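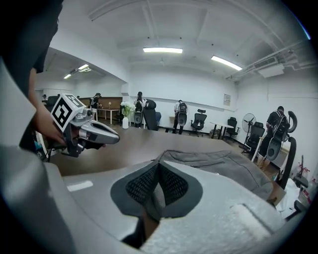
I had been putting off the Thygesen paired gripper kit since June, mostly on account of the price, which was £362 for the two by the time postage had been added, and I wanted to be sure I'd get more out of it than a nice afternoon with a hex key. For anyone who hasn't met one, it's a gripper you hold and squeeze by hand, and the idea is that you show the job with it and then try to get your arm to do the same job afterwards. The silver-grey body is what everyone comments on first, but the part that earns its keep is the white cube on top with the square black-and-white marker on it. You hold the handle just underneath, and the cube stays up where a camera has a chance of finding it, which my own attempts (a bit of card and a lot of tape) never managed for more than a minute at a time.

I built the pair at the shared workshop in Prernthorpe, because my kitchen table is small and because I am hopeless at looking after tiny screws. It took me almost 12 hours in all, spread over more evenings than I'd like to admit, with a good deal of tea in between. The box says "an easy weekend build" and I suppose it might be if you have done one before. The manual runs to 97 pages, and I read all of them, some twice. It's a friendly manual, I should say. Whoever wrote it clearly likes the thing, and there are good big drawings of the linkage at every stage. What it doesn't have is an index, and the page on setting the finger travel is tucked away behind the spare parts list, so I had both grippers together and closing crookedly before I found out there was an adjustment for it.

The linkage itself is a pleasure. It goes together with pins and little clips, the clips go on with a proper click, and if you've got one the wrong way round it won't go on at all — I do wish more kits were like that. Dorothy Yeoman lent me her small pliers for the last few and I'd tell anyone to have a pair handy, the tweezers in the box are far too soft and mine bent on the first evening.

Mounting the cubes was the bit I'd been dreading and it was fine. You fit the bracket, you tighten it up, and then you run through a calibration that took me 20 minutes for the first gripper and rather less for the second. Do be careful to keep the two cubes separate while you're about it! I had them side by side on the bench, got called away to help carry something in, and came back with no idea which was left and which was right. It can be put right afterwards, but it means starting the calibration from scratch.
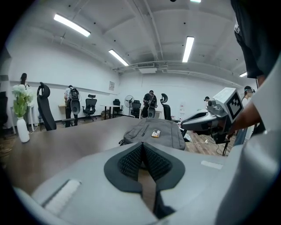 Once they were both working I wanted a job that would find out their weak points, and I settled on bags. A block of wood will flatter any gripper. A rucksack has zips and loose straps and goes soft wherever you'd like it to be firm, and if the fingers are going to slip, that's where they'll do it. The standard pads did better than I expected on fabric. Straps were no trouble whatever. A zip pull is another matter, and you need to come at it squarely and slowly or it swings away from you, and I spent one whole evening muttering at the same zip before I got the knack of it.

The squeeze is nicely judged, light enough that you stop thinking about it after a while. The weight I'm less sure of. It all sits forward of your hand, and by the end of a long go my wrists were telling me so. Phyllis Lambert has smaller hands than mine and found the reach a stretch too, and there is no adjustment for that anywhere in the 97 pages (I have looked!). She wrapped the handle in a bit of bicycle tape, which made it fatter and so made the reach worse, but she says it's comfier and she's kept it on.

Then there are the cables. I do think Thygesen could have thought harder about them. They hang wherever they please, and with a gripper in each hand you haven't got a spare one to flick them out of the way. I've ended up securing mine at the wrist and leaving a loop of slack, and that's been good enough, though the first time I made the loop too short and pulled the plug out halfway through a run that had been going beautifully.

The software is plain and does what it should. You start a recording, you do the job, you stop the recording, and the file has a sensible name. I've had trouble getting the recordings across to my own arm, a secondhand Pridmont that was old when I bought it, and for that I had to write a small converter. Eglė Venckus helped me with the axes, which I'd got back to front, and the arm now reaches for a strap in more or less the right place. It doesn't always get hold of it. I'm still working on how fast it should close, and I suspect that's my converter and no fault of the kit.

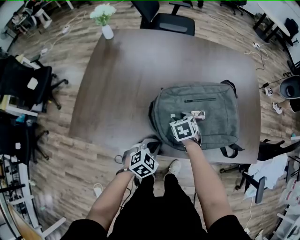
Thilini Talukder thinks I'm being too kind about the two-handed side of it, and has asked me to say so. Her view is that one gripper is a joy and two are a muddle until you've had a good few hours of practice, and that Thygesen ought to sell them singly so that people can find out whether they like it before paying for the pair. She also thinks the straps are a much easier test than I make out and that I should try a pillowcase.

I have since tried a pillowcase and she's right, it is harder. She's got a point about selling them singly as well, and I did write to Thygesen to ask. They replied very politely the next morning to say there were no plans for it. I would still say it's worth persevering with two if you can. Holding a bag still with one hand while the other does the fiddly bit is how I'd do it without any grippers at all, and my recordings got a good deal tidier once I stopped trying to manage everything with my right.

As for spares, a set of pads is £12, and you'll want one eventually, though my first set is still going. The brackets aren't sold separately yet. If you drop a gripper and crack one (Dorothy Furnival has, on the concrete at Plukham) you have to email them and wait, and hers took long enough that she'd glued the old one by the time it came.

I'd buy the kit again, index or no index. Get some decent pliers in first, and read the finger travel page before you close up the second gripper.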